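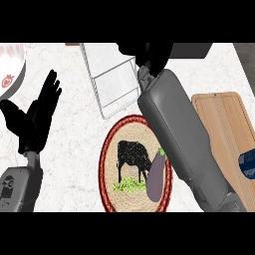 Marble is a rock that forms when limestone is heated and pressed deep in the ground for a very long time. The heat makes the small grains of the limestone grow into larger crystals of calcite, and these crystals lock together. Pure marble is white. Other minerals in the old limestone, such as clay, iron or graphite, give it colours and lines, which are called veins. Faint grey veins on a white ground, like those of the countertop behind the white bowl with the strawberry, are the pattern that many people think of first when they hear the word marble. Green, pink, red and black kinds are also sold.

Properties

Calcite is a soft mineral. It has the number 3 on the Mohs scale, so a steel knife can scratch it. It also reacts with acids. Lemon juice, vinegar and wine leave dull marks on a polished surface, and this is known as etching. An etch is not the same as a stain - a stain is colour that has gone into the stone, while an etch is a place where the polish is lost. Water boils at 100 degrees Celsius at sea level, and marble can bear this heat, but a sudden change of temperature may cause cracks in a thin slab.

Quarrying and cutting

Marble is taken from the quarry in large blocks. In older times the workers made a row of holes, put wooden wedges in them and poured water on the wood until it swelled and split the stone. Today a wire with diamond beads is used in most quarries. The blocks are then sawn into slabs, and slabs for kitchens are often 20 or 30 millimetres thick. Slabs from one block are kept in order, so that the veins can be matched at a joint.

The small quarry at Prendholm is described in the local study by Isla Hinds and Dagim Derese. According to them, it gave 1,182 blocks before it was closed, and 11 of these were refused by the buyers for hidden cracks. The stone was sold under the trade name Jundari. It was mostly used for window sills and steps.

Use in kitchens

Bakers like marble for pastry, as the stone feels cool and keeps the butter in the dough firm for longer. For a worktop the surface can be polished or honed. Honed marble is smooth but has no shine, and etching is less easy to see on it. Most makers advise a sealer, which slows the entry of oil and coloured liquids. It does not stop acids.

For daily cleaning, warm water and a mild soap are enough. Scouring powder should be avoided. Light etches can be removed with a fine polishing powder, deep ones need the work of a stonemason.

Contact the editors | Copyright Drirkorier Encyclopedia of Materials | Back to top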